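From: Eetu Kinnunen
To: gripper-talk list
Date: 10 May 2020
Subject: Re: [gripper-talk] stock fingers vs. the Pristow pads, in sim first?

Alper Aksoy wrote:
> Hi all, we have a Franka coming out of its crate as soon as we're let
> back in the building, and I have to tell Seija which fingers to order.
> The choices are to stay with the stock ones or pay for the Pristow
> soft pads. I've been told to "just try it in simulation," but the last
> time I did that the object sank through the table and I lost an
> afternoon. Has anyone compared finger types in sim on ordinary kitchen
> things, and did you believe the answer? Also curious which controller
> people use for closing. Position? Force? I'm doing position and it
> feels wrong.
>
> Alper

Hi Alper,

Yes! I've been doing pretty much this at home since they sent us all off with our laptops, so let me dump what I have. Sorry in advance for the length, I haven't talked shop with anybody but my cat in a while.

First, the sinking thing. I had it too, and for me it was the collision shape and had nothing to do with the gripper. My mug had been wrapped in one big convex hull, so it was a solid lump as far as the physics cared, and the handle was filled in like a wedge of cheese. Esko Manninen sent me his script for splitting meshes into smaller convex chunks and I ran everything through it. The mug got much better manners after that. The other half was the time step. I'd left it at the default and the fingers were getting pushed deep into the wall of the mug before the solver noticed. I cut the step to a quarter of what it was and the jitter mostly went away (so did my frame rate, but you can't have it all).

Now the setup. I wanted clutter, so I put together a kitchen counter and lined up a bunch of stuff on it: a kettle, a spray bottle, an apple, a vase, a cabbage, a wooden hand, a few flat things. The arm stands at the end of the counter and works on the mug, which sits on a saucer close to the corner. I picked the mug because everyone has opinions about mugs, and because the saucer makes it nasty. If you come down a hair too low or off to one side, you drag the saucer along with it.

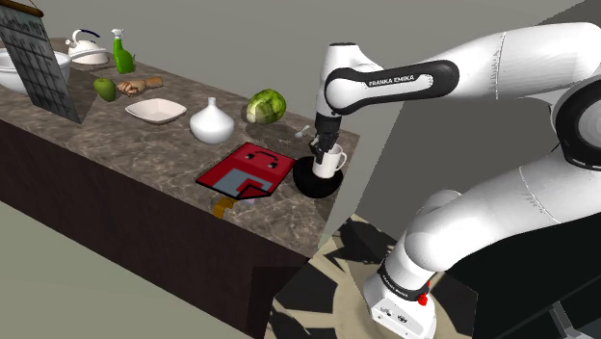

Stock fingers closed on the mug, saucer underneath. Counter friction left at the default.

So, the comparison. I ran 764 grasps overall, split between the stock fingers and my home-made version of the Pristow pads, with the start position of the mug shuffled a little each time and the handle turned to a random angle. I counted a grasp as good if the mug was still between the fingers after the lift and a slow wrist turn. Everything else was a miss, including the ones where it was hanging on by the rim and I felt generous.

The pads won, but by less than I expected, and here's where I stop trusting myself. A soft pad in my simulator isn't soft at all. It's a rigid box with a high friction number and a bit of contact compliance, and I picked that friction number by reading the Perkard thread from last August and going with the middle. When I moved it down a notch, the two finger types came out so close that I wouldn't bet lunch on either. Moved it up, and the pads looked like magic. So what I measured is mostly my own guess about rubber. If somebody shows you a chart from a sim that says soft pads are a clear winner, ask them where the friction came from!

What I do believe is the stuff about geometry. The handle angle mattered far more than the finger type. If the handle ended up between the fingers, both types did badly, and they did badly in the same way: one finger lands on the handle, the mug spins, and you're gripping air. A better grasp pose would fix most of that and it costs you nothing. I'd do that before spending Seija's money (hi Seija, I know you're on here).

On the controller, I think your gut is right. I tried 2 ways of closing. Plain position control to a fixed width was fine right up to the moment the mug wasn't exactly centered, and then the first finger to touch would shove the whole thing sideways, saucer and all. What I have now closes slowly at low speed, watches the width, and once the width stops changing it switches to holding a set force. It's dumb and it works. Veikko Rissanen on our side wrote something smarter that shifts the arm sideways when one finger touches first, but you need to know about that touch, and in sim I get contact info for free. On the real hand you won't, unless you estimate it from the arm torques, and I haven't been brave enough to claim that works for something as light as a cup.

Cameras, since you'll ask next: I cheated. Mug pose comes straight from the simulator with a little noise on top, around 3 millimeters. I did start rendering depth from a wrist view and it was going fine until I tried the glossy things, because my fake depth is perfect on shiny surfaces and real depth cameras hate them. Same disease as the friction, really. I have a half-finished noise model from the Jirnier code that I can share if you promise not to laugh at the variable names.

If I were ordering, I'd keep the stock fingers for now and print a pair of flat adapters so you can glue different rubber on and test that on the real arm when you get in. Then send me your numbers and I'll put a real friction value in, and we can see if my sim ranks them the same way yours does. That would be worth a lot more than my 764 tries at guessing.

One question back at you: are you mounting it on a table or on a pedestal? Mine has its base down beside the counter and the reach gets awkward toward the far end, the elbow wants to go places it shouldn't. If you're still free to choose, play with the base height before you drill any holes.

I can put the scene file and the closing code up on the list server tonight if people want them. The meshes are a mixed bag of licenses, so I need to check those first.

Cheers,
Eetu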